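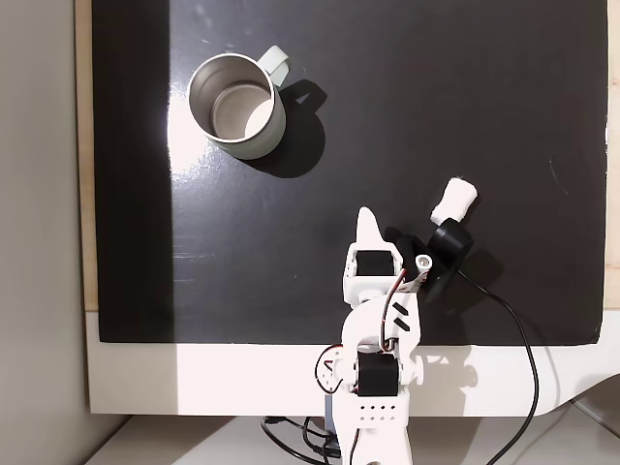 To: stosura-users list
Subject: Re: Gripper servo drops out on long runs, arm falls onto table

> We have seen the gripper servo disappear from the bus on two arms now.
> Position reads return nothing, the controller keeps the last good value,
> and the shoulder and elbow carry on to the next waypoint. On the second
> arm the software then cut torque to every joint and it came down on the
> table. Firmware is the stock Closar build. Has anyone found the cause?
> Power supply has been swapped, no change.

Same fault at our end, on the bench arm we use for the mug task. Notes so far.

The task is pick the mug up by the handle, move it, set it down, return to rest. We logged 1,127 cycles before stopping. The gripper servo dropped off the bus 46 times in that period. All but a few were single missed reads and recovered on the next poll. The bad ones did not recover until power was cycled.

I started with the supply as well, and agree it is not that. Voltage at the base stays flat through the dropouts. Voltage at the gripper connector does not. With the elbow close to full extension it sags for a few milliseconds each time the jaw closes on something hard. A rigid mug handle is about as hard as it gets, and the stock grip routine keeps pushing until it reaches the target position, so the servo sits there stalled and pulling current through the whole length of the wiring.

The second part is mechanical. The wires loop around the elbow joint, and on our arm the loop had been tied down too short. At full reach it pulled on the plug. I could reproduce the dropout with the arm powered and holding still by moving the loop with a plastic stick. Retying it with more slack removed most of the single missed reads. It did not remove the stall sag.

What we changed:

Grip limit. Current limit on the gripper lowered to 266 in the servo register. Check the units in your own firmware before copying that number, they differ between Closar builds.

Close routine. The jaw now stops when position has not changed for 600 ms, and holds there. Previously it had no timeout.

Fault handling. A missing read now freezes all joints at their present position with torque on. The stock behavior of cutting torque everywhere is, in my view, the real safety problem in this thread. The arm is light, but it falls with whatever is in the jaw, and people put their hands in to catch it. Please don't.

One caution on the freeze. If the servo that went missing is the shoulder or elbow, holding the others does not help much, and you still need a clear area under the arm. We work with the power switch within reach and keep hands off the table while the bus is live.

I have not tried the thicker wire set that Hashmi sells for this arm. If somebody on the list has measured the drop with it fitted, figures would be useful – at the gripper end, with the jaw stalled, not at the base.

Still open: on Thursday we had one dropout with the jaw open and the arm at rest. No load, no movement, slack in the loop. The log shows a checksum error just before it, so it may be a different fault. I will run overnight with the gripper disconnected from its horn and post the log whichever way it goes.

To the original poster: could you say which way your elbow loop is routed, and whether both failures were at long reach?

Stokwood bench group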